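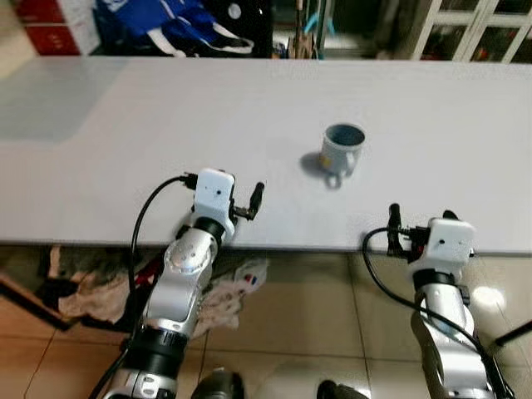

Has anyone else followed the mess with that travel account, Relance? I've been a follower for years and I'm feeling a bit silly this morning, so bear with me while I get it all out. They posted a long series last summer from a lakeside town called Bidlow, with the breakfasts on the balcony and the fog coming off the water, and I loved every one of them. Anyway! Last night somebody put two of the posts next to each other and the clouds are the same. I mean the very same clouds, down to the little tail on the left one, and the captions say the posts are from different weeks in July. The comments went from 20 to 1,543 overnight and most of them are furious.

I don't know how I feel. Part of me wants to unfollow and part of me still wants to know where they got those plates.

posted by porchlight_mabel, March 29, 2023

---

tuesdaysoup wrote:

Oh Mabel, don't feel silly, I followed them too and I had one of the fog pictures as my phone background for most of the winter (my sister asked me where it was and I told her the whole story of the trip as if I'd been along).

I do think people are being awfully hard on them, though. Swapping a sky is something the wedding photographers in my town do all the time. If it rained on your one day at the lake and you have a nice sky from another day, I can see how a person would be tempted. They never said it was journalism.

---

gravelroad80 wrote:

Have to disagree with you there, soup, and I say it kindly. A wedding photographer is working for the couple and the couple knows. Relance was running a discount code for the Bastos guesthouse on nearly all of those posts. When you're sending people somewhere to spend their money, the sky had better be the sky they're going to get. My wife and I drove to Bidlow in the fall because of those pictures. Nice enough town, good pie, very friendly folks at the hardware store where I had to buy a fuse. But the balcony in the photos faces the parking lot. We asked at the desk and they told us no room has the view from the posts.

I'm not out for blood. I'd just like them to say so.

---

porchlight_mabel wrote:

The parking lot! Oh, that does change it for me. I had been telling myself it was only clouds. Did you write to them about it when you got home?

---

gravelroad80 wrote:

I did, a polite message with a picture of our view. Never got an answer, and when I left a comment under one of the posts it was gone by supper. I figured they were busy.

---

lenscap_otter wrote:

I edit photos for a living (catalog work mostly, nothing glamorous) so I spent more of my evening on this than I should have. The clouds are definitely a pasted sky. It's one of the stock skies that come with Uvadon, the editing app, and I've used it myself on a patio furniture job. In the second picture you can see it best where the hair meets the lake, there's a pale rim all the way around the head.

The balcony one I'm less sure about. The shadows on the railing and the shadows on her arm do agree with each other, so it may well be a real balcony, only at some other place. I wouldn't swear to it either way. A lot of the comments are now calling every single picture fake, and I went through a good many of the older posts and they look perfectly ordinary to me. The market ones from before they got big are lovely and I'd bet my lunch they're straight from the camera.

---

tuesdaysoup wrote:

Thank you, otter, that's the sort of thing I was hoping somebody would say. I'll give you the discount code, gravel, I hadn't thought about that and I don't like it either. But some of the comments are about her looks and her marriage and I can't see what that has to do with a cloud. There must be 900 people over there who never heard of the account before yesterday.

---

gravelroad80 wrote:

No argument from me on that. I read a few and closed it. Nobody deserves that over a vacation picture, even one that cost me a tank of gas and two nights.

---

marigold_bus wrote:

Coming in to say they've put up a statement! It's in the stories, so it'll be gone tomorrow. She says they "enhanced some skies for mood" and that they're taking a little break. Not a word about the guesthouse or the balcony. I thought it was a pretty weak apology, but my daughter thinks it's fine and that I'm old-fashioned, so take your pick.

Does anyone know whether the code still works? I have a booking in Bidlow for this July and now I'm wondering if I should call and ask what I'm going to be looking at.

---

gravelroad80 wrote:

Call them, marigold. The folks at the desk were straight with us when we asked. Get the back side if you can, upstairs, you'll see some trees at least. And the pie place is across from the post office, go before noon.

---

porchlight_mabel wrote:

I've read the statement now and I think I'm going to unfollow, at least for a while. I'm keeping the market pictures I saved, though. Otter, if you ever feel like looking at the ones with the blue plates and telling me they're real, I would be very glad to hear it.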